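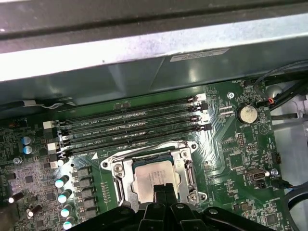 The gripper over the processor socket, with the four memory slots beside it empty.

The cell at Jistley takes processors and memory out of old desktop computers. The technician who looks after it came over from Erkden in September, and most of the job is keeping one gripper honest.

"The arm hardly needs me," the technician says. "The fingers do. The tips fray, and then a chip sits crooked between them."

Each shift starts with a check of the bolts on the gripper body. After that comes a slow run down to the socket, stopped by hand 5 mm above the processor. If the fingers are off centre, the offset is changed on the controller and the run is done again. "I do it until I'm bored with it," the technician says.

Old thermal paste is the other nuisance. It is left on the lid at this stage, and the chip is gripped at its edges, one finger to each side. 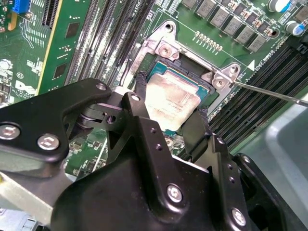

Tips and fixtures

Pluvetti, which built the cell, says to change the finger tips every 1,000 picks. The technician goes sooner if the edges look ragged, and keeps 4 spare pairs in the drawer.

"The book number is fine for clean boards – ours have had years under a desk."

The grey printed tray beside the case is on its second version. On the first, designed by Alemayehu, the slots were too tight for small boards.
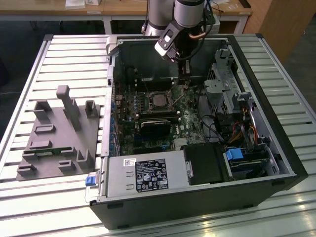

It took 17 prints to get the slots right, and the technician still files the odd one by hand. The next job is a guard for the cables that run down the arm. "I've asked for the parts," the technician says. "They're on order."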